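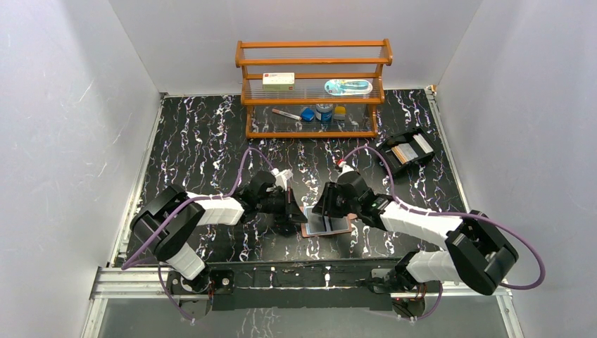

Shelf and basket sort-out, 28/01/2020

Had another go at the small stuff on the marble-look table. I'm keeping the three-tier rack at the back and the black basket to its right – I like having the flat packets in the basket, as they slide about on wire shelves and drive me mad.

Middle tier has the little carton with the red logo on the left and the blue and white blister pack over to the right. Bottom tier is the fiddly one: the marker-ish tube, the small blue block, the jar with the blue label, then the spongy yellow and grey block. The tube is lying diagonally and I'd much prefer it straight!

Top tier is free, so Prapai, if you've still got those 3 boxes from the Gwilliam order, they can go up there (light ones only please, I don't trust the wires with anything over 40 g yet).

To do: label the tiers, find a second basket, ask Coter whether they sell the rack in a wider size. Plidik's was too deep for the table.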